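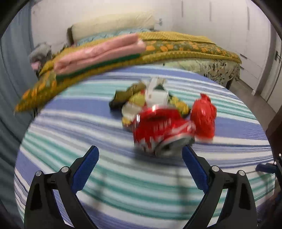

The striped tablecloth came from my aunt Consuelo Ayala, who bought it in Zirkley one July and used it only for guests. Now it lives on our round table, and every evening some part of the day is left on top of it. A crushed red can, a white carton, a gathered bit of red plastic. In my first apartment I would leave such a pile until the morning.

Wálter Urrego has run the small café Fallell for 16 years, and it was he who taught me to clear a table properly. He starts with the biggest thing. "When the can is gone, you already see the cloth," he told me, and with blue, green and white stripes it is a pleasure to see it again. After the can he takes the cartons, then the plastic, and the food scraps go last, into a bowl with a lid.

He never shakes the cloth indoors. He gathers it by the rim, carries it to the yard like a sack and opens it there. At the café he has 55 cloths and washes them at low heat, inside out, so the colors stay strong. I have just one, and I hang it over the balcony. The blue has become a little softer with the years, but Consuelo says it was always this color.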